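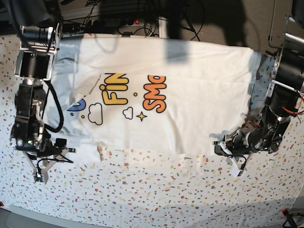

White tee, print side up, flat on the table between the two arms.

1/ Notes from the folding bench at Clestside, where we do returns processing for Grabowska. The cell has been on the floor since December. This is mostly about what it did to the job, less about the arms.

2/ Before: 5 people folding by hand, standing, full shift. Now two fold, one runs the cell, two moved to inspection. Headcount is the same. The work is not.

3/ A T-shirt is a bad part. It has no fixed shape, the hem rolls back on itself, and a big print is stiffer than the cotton next to it. A crease the arms ignore can throw the last fold off by a thumb's width. A person corrects that without looking.

4/ So the operator's job is mainly exceptions. Vasanthi Bhattacharjee ran the bench for years and now writes the fault codes. Batch 2914 went through clean. Batch 2939 was ribbed cotton and she pulled it back to hand folding after 50 pieces. Her call, no ticket needed. I'd keep that rule in any rollout.

5/ What got better: wrists and shoulders. Hubert Czerwiński asked for the cell on the heavy sweatshirts first. It can't do those yet.

6/ What got worse: talk. Folding was a job you could chat through. Watching a cell is not, and the operator sits with their back to everyone. Dorota Ostrowski has asked for the table to be turned - moving it means rerouting power, so it is on the list.

7/ Pay is the open item. Operator is still graded as folder. Trindeck trained three of our people on fault recovery and that training appears nowhere in the grade sheet. Gleice Toledo has raised it twice with site management.

8/ Next: long sleeves. Will post fault counts by garment type once we have a full month of them.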